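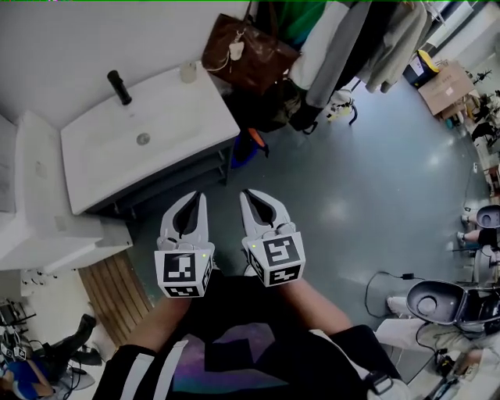 Figure 4. Rectangular basin with a round center drain, set on a dark gray vanity cabinet (upper left).

4.2 Where the toothbrush goes

I came into this project thinking the bathroom chapter would be the short one. Kitchens get all the attention in the literature on household routines, and I'd planned to spend most of my pages there too. Then the diaries started coming back from Sirka and people would not stop writing about their sinks! Of the 197 diaries we collected, the bathroom basin shows up in nearly every one, usually in the first entry of the day, and often with a complaint attached.

A quick reminder of how the coding worked (the long version is in Section 3). Zoriana Zinchenko and I read everything separately, marked each mention of a fixture, and then sat down together and argued. We ended up with more than 3000 mentions for the whole home. I'll admit the arguments were mostly over what counts as "putting something away." If a person sets a toothbrush on the edge of the basin every single morning, is it put away? Zoriana said yes, it has a place and it goes back to that place. I said no for weeks. I've come around to her view, and the tables in this section use her rule.

Here's what changed my mind. One diary keeper, a night-shift baker living with her sister and two nephews, wrote: "My brush lives on the left by the wall. If it's on the right somebody moved it and I'm going to hear about the bathroom schedule." I love this entry. The spot on the left is doing the work of a drawer, a label and a note on the fridge all at once, and everyone in the house can read it. We found the same kind of thing in homes with plenty of cabinet space, so I don't think it comes down to a lack of shelves.

Basin shape matters more than I expected. Rectangular basins with a flat rim (Figure 4 has the general form) come up again and again in entries about lining things up: soap, then cup, then whatever cream is in use that month. People with round bowls wrote more about things falling in. They also wrote more about the windowsill, the top of the toilet tank and, in one household, a piano stool that had been living in the bathroom since before the current tenants arrived. I'm being careful here, as we never set out to sample by basin shape and I only went back to code for it in August, after Anatole Baudry asked about it at a reading group and I had no answer for him.

The cabinet underneath is another story. Almost nobody describes opening it as part of a morning. It turns up in cleaning entries, in moving-in entries, and in what Sandrine Hoarau calls "searching entries," where someone is after a spare bulb or the good scissors and gets more and more annoyed as the paragraph goes on. In her earlier work on hallway closets she argued that closed storage near a busy surface turns into a kind of archive, and our vanity cabinets fit that pretty well. Where I'd part ways with her is on who uses it. In her closets, one adult tended to run the whole thing. In ours, the kids knew what was under the sink at least as well as the grown-ups did, down to which shelf had the bandages.

There's one group that doesn't fit any of this. The 80 follow-up interviews included a handful of people who had moved within the past few weeks, and their accounts of the basin were oddly blank. They used it, sure, but they hadn't settled where anything went. One man told Tâm Chu he was still brushing his teeth "like in a hotel," with everything going back into the bag afterward. By the second interview he had a cup. He couldn't say when he'd bought it or why he'd chosen that corner, and when Tâm pushed a little, he just said it was the corner where the cup goes. I'll pick up these movers again in Section 5, along with the question of how long a bag stays packed.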